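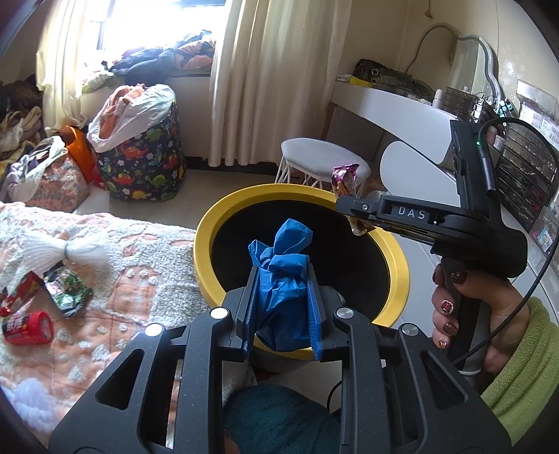 My name is Reet Lill and I build houses. Well, I fix them more than I build them, but I've done both. When I visit my niece's school, kids always ask me the same thing: how does a house stay up? It looks so heavy! Why doesn't it sink into the ground like a boot in mud?

Good question. The answer is under your feet, and you've probably never seen it.

## The part of the house that hides

Every house stands on something called a **foundation**. It's the very bottom part, and most of it is buried in the dirt. When you draw a house you likely start with a square and put a triangle on top. Next time, draw a line for the ground and then some more house *below* the line. Now you're drawing like a builder.

Try this at the beach, or in a sandbox. Push one finger straight down into the sand. Easy, right? It goes in up to your knuckle. Now lay your whole hand flat and push just as hard. Your hand hardly sinks at all. You pushed the same amount both times, but the second time the push got spread out over a bigger patch of sand.

Foundations do that too. At the bottom of most of them is a wide strip of concrete called a **footing** (yes, like a foot!). The wall sits on the footing, and the footing spreads the weight of the wall over lots of dirt. Snowshoes work the same way, and so do ducks.

## What's down there, anyway?

Before I dig, I have to find out what kind of ground I've got. When I was learning the job in Oswood, my boss was a man named Sotiris Gkikas, and he would pick up a bit of dirt and roll it between his hands like cookie dough. If it made a long skinny worm, it had a lot of clay in it. If it fell apart, it was sandy.

You can do this with dirt from your yard. Get it a little damp first, and wash your hands after.

- **Rock** is wonderful to build on and horrible to dig.
- **Gravel and sand** let water run away, and builders like that very much.
- **Clay** swells up when it's wet and shrinks when it dries out. A house on clay can get pushed around a bit, so we have to plan for it.
- **Soft black soil** is great for carrots. We scrape it off and put it somewhere else before we build.

For really big buildings, or really tricky ground, an engineer comes with a drill and pulls up a long tube of dirt to look at. It comes out in stripes like a layer cake. I love those tubes. I could look at them all day.

## The ground goes up and down

I grew up where the winters are cold, and I still work where the winters are cold, so I think about this one a lot. Water gets bigger when it freezes. If you've ever filled an ice cube tray too full, you know the ice humps up over the top.

There's water in the ground, too. When it freezes it can lift the dirt, and whatever is sitting on the dirt goes up with it – a fence post, a step, even a porch. Then spring comes, the ice melts, and everything settles back down, usually a little crooked. Builders call this **frost heave**.

My brother Gediminas built a shed in Fatthorpe and didn't dig deep enough. By February the door wouldn't open. The whole front of the shed had risen up and squeezed the door in its frame! He had to climb in the window to get his snow shovel. I'm allowed to tell you this because I helped him fix it.

The fix is to dig down to where the ground never freezes. In some places that's only as deep as your knee. In others it's deeper than you are tall. Where it's warm all year, builders don't have to worry about frost at all, and I'm a bit jealous of them.

## Three kinds of foundation

**A slab** is one big flat piece of concrete, like a giant cracker. The house sits right on top. If your house has no stairs going down, you might be living on a slab.

**A crawl space** has short walls with a low, dark gap under the floor. It's just tall enough for me to crawl through on my elbows when a pipe leaks. I have met a lot of spiders this way.

**A basement** has tall walls, so there's a whole room underground. It's the most digging, but you get a place to put the washing machine and the ping-pong table.

## How concrete gets hard

People say concrete "dries," and I used to say it too. But mud dries. Concrete does something different. It's made of sand, small stones, water and a gray powder called **cement**. When water meets cement, the two of them join up and grow tiny crystals that lock all the sand and stones together. It can even get hard underwater!

It takes its time. You can often walk on it after a day or two, but it keeps getting stronger for weeks. Wet concrete can burn your skin, so please don't put your handprint in it, even though I know you want to.

## Be a crack detective

Ask a grown-up to walk around the outside of your home with you and look at the bottom of the walls. You might find a few cracks as thin as a hair. Those are very common and mostly nothing to fret about. If you find one wide enough to slide a coin into, tell the grown-up, and they can ask somebody like me to come and look.

Check where the rain goes, too. The ground should slope away from the house so the puddles end up out in the grass.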